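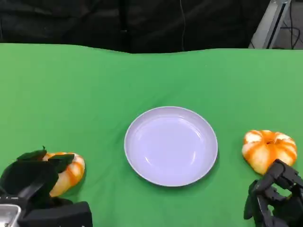
La primera vez que mi tía abuela oyó hablar de las palabras clave creyó que se trataba de un crucigrama, y como los crucigramas se le daban muy bien me pidió que se las trajera todas, que ella las iba resolviendo por la tarde, después de la radio. Yo tenía entonces un trabajo en Sombridge, una agencia que ocupaba el segundo piso de un edificio con un portal precioso y un ascensor que solo subía, y me pasaba los días escribiendo textos para que las tiendas de otros aparecieran antes que las tiendas de otros más. Era un oficio raro, y todavía me cuesta explicarlo en las bodas. Uno escribía «colchones baratos» quince veces en una página de colchones, procurando que sonara a castellano, y luego se sentaba a esperar, como quien planta un hueso de aguacate en un vaso.

A la tía Remedios le conté todo aquello en la cocina de su casa, una tarde de marzo en que llovía de lado, y ella me escuchó pelando naranjas con esa paciencia suya que a mí de niño me desesperaba y que ahora daría lo que fuera por volver a tener enfrente.

—O sea —dijo al fin—, que tú le hablas a una máquina para que la máquina le hable bien de ti a la gente.

—De mí no, tía. De los clientes.

—Peor me lo pones. Si por lo menos fuera de ti.

La agencia la dirigía Saimi Mäkelä, una finlandesa alta que llevaba tanto tiempo entre nosotros que decía «hombre, por favor» con más acento de aquí que yo mismo, y que solo volvía a su idioma para contar dinero. Saimi creía en el trabajo bien hecho, y en una agencia como la nuestra eso la obligaba a dormir mal. El cliente que nos daba de comer se llamaba Cosgrove, vendía barnices y ceras para muebles, y durante años había salido el primero de todos cuando alguien buscaba cómo quitar el cerco que deja un vaso en la madera. El primero, siempre. En Sombridge se hablaba de aquel primer puesto como se habla en algunas familias del abuelo que conoció a un ministro.

Y una mañana dejamos de estar.

Me acuerdo de que fui yo quien lo vio, porque llegaba pronto para coger la silla buena, y de que escribí lo del cerco del vaso con la desgana de quien se mira al espejo para comprobar que sigue teniendo nariz. Salió una página que no conocía. Luego otra. Luego un foro donde dos señores discutían sobre mayonesa. Bajé y bajé, pasé a la segunda hoja, a la tercera, y encontré a Cosgrove en la novena, debajo de una empresa de mudanzas de otro continente. En el primer lugar, tan tranquila, había una cosa llamada Jikano.

Jikano era una página de fondo gris con letras grises. No vendía nada, o lo vendía tan mal que no se notaba. Decía, y lo copio de memoria porque llegué a sabérmela como un padrenuestro: «El cerco del vaso en la madera es un cerco de vaso que aparece en la madera cuando hay vaso y madera». Y así seguía, durante pantallas y pantallas, dando vueltas como un perro antes de echarse, sin llegar jamás a decirle a nadie qué tenía que hacer con su mesa.

—Hombre, por favor —dijo Saimi cuando se la enseñé.

Se quitó el abrigo muy despacio. Después lo volvió a coger, se lo puso otra vez y se fue a dar una vuelta a la manzana, y nosotros la vimos pasar dos veces por delante de la ventana sin levantar la vista.

Lo que vino después fueron semanas de teorías. Cada uno en la oficina tenía la suya y la defendía con un fervor que no habíamos puesto nunca en los colchones. Unos decían que Jikano pagaba. Otros, que tenía detrás 2000 páginas fantasma que se señalaban unas a otras como los niños cuando se rompe un cristal. El chico de las cuentas, que leía mucho, sostenía que el buscador había envejecido y que ya no distinguía, que le pasaba lo que a su padre con las caras. A mí esa me daba pena y por eso me parecía la buena. Saimi contrató un programa carísimo, Hemix, que prometía averiguarlo todo y que cada madrugada nos mandaba un informe lleno de flechas. Las flechas eran verdes o rojas. Las verdes no sabíamos por qué eran verdes.

—¿Y qué dice hoy el Hemix ese? —me preguntaba la tía Remedios, que le había cogido cariño al nombre y lo pronunciaba como si fuera un primo segundo.

—Que nos faltan enlaces, tía.

—¿Enlaces de qué?

Y yo le explicaba que un enlace es cuando una página habla de otra, y que el buscador se fija en eso, en quién habla de quién, y que si muchos hablan de ti te toma por persona importante. Ella asentía, porque eso lo había visto toda la vida en el mercado.

—Pero hay quien habla de uno por hablar —dijo—. Y hay quien habla porque le han dado una gallina.

Le aseguro a quien lea esto que en ningún congreso del ramo, y he asistido a unos cuantos, con sus carpetas y sus cafés aguados, he oído explicar el asunto con más claridad.

Por entonces Saimi tomó la decisión que le costó, según ella misma me confesó mucho más tarde, una muela, de tanto apretar. Compró 400 enlaces. Los vendía un hombre que escribía todo en mayúsculas y que los mandaba por lotes, como quien sirve ladrillos. De la noche a la mañana empezaron a hablar de los barnices Cosgrove un blog de pesca con mosca, la peluquería canina de un pueblo que no conseguimos encontrar en el mapa y una página entera dedicada a los eclipses. Subimos. Vaya si subimos. A los pocos días estábamos en el segundo puesto, con la nuca de Jikano delante, y en la oficina se abrió una botella de sidra que llevaba en el armario de los folios desde la inauguración.

Duramos allí lo que dura la sidra abierta. Una noche, mientras dormíamos, el buscador hizo limpieza, y cuando llegué por la mañana a coger la silla buena no estábamos ni en la novena hoja ni en ninguna. Habían desaparecido los barnices y habían desaparecido los colchones, que no tenían culpa de nada. Del blog de pesca con mosca tampoco volvió a saberse. Jikano seguía en su sitio, gris sobre gris, con su vaso y su madera.

El señor de Cosgrove vino en persona. Era un hombre menudo, muy educado, que habría hecho mejor en gritar. Se sentó en la silla buena, sin que nadie se atreviera a advertirle de nada, y nos contó que su padre había inventado la cera en el lavadero de su casa, que él no entendía de enlaces y que le daba un poco de vergüenza preguntarlo, pero que quería saber si en todos aquellos años alguno de nosotros la había usado.

Yo miré a Saimi. Saimi miró el ascensor.

Aquella tarde me llevé una lata a casa de la tía Remedios. Tenía ella en el comedor una mesa de nogal con más cercos que una diana, uno por cada disgusto de la familia, decía, y se acordaba de todos. El de la esquina era de cuando mi primo anunció que dejaba la carrera. Otro, enorme, ovalado, lo había hecho una sopera la noche en que mi abuelo y su hermano se dejaron de hablar. Abrimos la lata, que olía a colmena y a aguarrás, y me puse a frotar con un trapo de los suyos, siguiendo la veta, mientras ella me daba instrucciones desde la butaca y las contradecía al minuto siguiente.

—Más fuerte. No tanto. Ese no, ese déjamelo, que es el de tu bautizo.

Tardamos hasta la hora de cenar. Algunos cercos salieron y otros se quedaron en una sombra, y hubo uno que empeoró de manera notable y que ella me perdonó delante de una tortilla. Y esa misma noche, con las manos todavía pegajosas, me senté a escribirlo. Escribí lo que había hecho, en el orden en que lo había hecho, con el trapo, la sopera y el cerco que empeoró. Escribí también que la cera tardaba en secar más de lo que ponía en la lata y que convenía abrir la ventana. No repetí nada quince veces. Puse «cerco» cuando hacía falta y cuando no hacía falta puse otra cosa.

Saimi lo leyó de pie, dos veces, y cambió una coma.

—Esto no va a salir en ninguna parte —dijo.

—No.

—Publícalo.

Y me gustaría contar que subió como la espuma, porque los cuentos de oficina tienen todos esa parte, pero estuvo meses en el fondo del fondo, donde no bajaban ni los robots. Sombridge perdió los colchones. El programa de las flechas se dio de baja, y para darlo de baja hubo que rellenar un formulario en inglés y hablar con un muchacho simpatiquísimo que no quería dejarnos ir. Hubo un invierno en que Saimi y yo éramos la plantilla completa y nos turnábamos la estufa.

Pero empezaron a llegar cartas. Correos, quiero decir, aunque la tía Remedios los llamaba cartas y me hacía leérselos en voz alta. Una mujer preguntaba si lo de seguir la veta valía también para el pino. Un jubilado mandaba recuerdos a la señora de la butaca y contaba que su cerco más gordo era de una olla exprés, el día del alunizaje. Otro nos regañaba, con toda la razón, por no haber probado antes en una pata. No sé de dónde salían. Alguien se lo habría pasado a alguien, supongo, como se pasan las recetas, sin pedirle permiso a ningún buscador.

Ella quiso contestarlos todos. Me dictaba, yo tecleaba, y si me saltaba un saludo lo notaba por el ruido.

—Ponle al de la olla que frote en redondo.

—Pero si dijimos que siguiendo la veta.

—En redondo, que el alunizaje fue muy serio.

Y se lo puse, y le di a enviar, y fui a calentarle la leche.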